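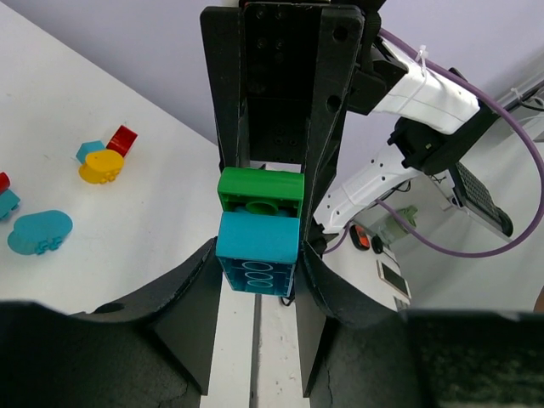
Speaker notes, twenty minute slot, plus questions

(Wait for people to sit down. Water on the left. Don't start with the jokes.)

Hi everybody, thanks for coming to the late one. I work on the kitting floor at Rangel, where we pack parts sets for classrooms and play centers, and I've been there long enough to remember when the whole job was a row of benches, a row of people and a radio. I'm here to talk about what happened to that row when the arms came in. I'm not an engineer! If you ask me about torque I'm going to point at somebody in the back.

So, what the work was. You had an order sheet, you had bins, you grabbed the blocks by color and shape, you put them in a tray, you slid the tray along. On a good shift a bench did 1000 trays. It's hard on the wrists and it's a funny kind of tired, because your hands are busy and your head is somewhere else completely. People planned entire weddings at bench four.

(Pause here, the bench four people are probably in the room.)

Then we bought two arms through Findside, and they sat in the corner for most of a spring while we argued about where to put them. I want to be straight about the mood. People were scared. We had one meeting where the slide said "headcount neutral" and I watched a whole room decide that it meant the opposite. If you take one thing home tonight, please take this: say what you mean, in normal words, before the crates show up. We said it after, and it cost us months.

What changed first was the layout. The benches moved apart, the bins got lower, and the radio moved too, which caused a bigger fight than the robots did.

What changed second was who knew things. Picking up a block sounds like nothing. But some blocks are solid on one side and hollow on the other, some are round, some come stuck together and you need to decide if that's a mistake or the way the kit wants them. Our pickers knew all that in their fingers and had never had to say it out loud. Now they had to teach it. We ran 200 practice grasps with each block shape, with a picker standing next to the arm telling us which ones they'd have accepted, and the list of reasons they gave us was better than any spec sheet we owned.

(If running short on time, skip to the Indby part.)

We wrote those reasons up on a board. "Too close to the edge." "It'll spin." "You're squeezing the rim." I loved that board. I still have a photo of it on my phone.

Third thing, pay. We made a new job grade for the people who teach and check the arms. It should have been there on day one and it wasn't, so for a while we had people doing a harder job for the old money. They noticed, obviously. We back-paid it in December and I'd call that the low point and the turning point in the same month.

Now Indby. They're the site down the road from us, same kind of work, and they went the other way: bought more arms, did the training off site, brought the pickers in at the end. I've visited twice. It runs fine. But when something jams over there, they call a number. When something jams at ours, somebody walks over, looks at it for a second and says "oh, it's the green one again." I know which floor I'd want to work on.

Some things are worse, and I'd feel bad leaving them out. It's quieter, and you talk to your neighbor less when your neighbor is farther away. Watching is tiring in its own way (one of our checkers told me she misses being bored). And the easy shifts are gone, because the arms do the easy trays and the people get the odd ones. We rotate every two hours now, and we should probably make that shorter.

Numbers, since somebody always asks. Last quarter's best day was 2410 trays on the mixed line, people and arms together. Please don't write that down as what the arms did.

What's next: we're trying a small trial with Rudance on the returns side, sorting mixed blocks back into bins. The pickers wrote the test plan this time. It's two pages long and one whole page is about the radio.

(Questions. Repeat each one into the mic. Handouts are by the door, and the room has to be clear by nine.)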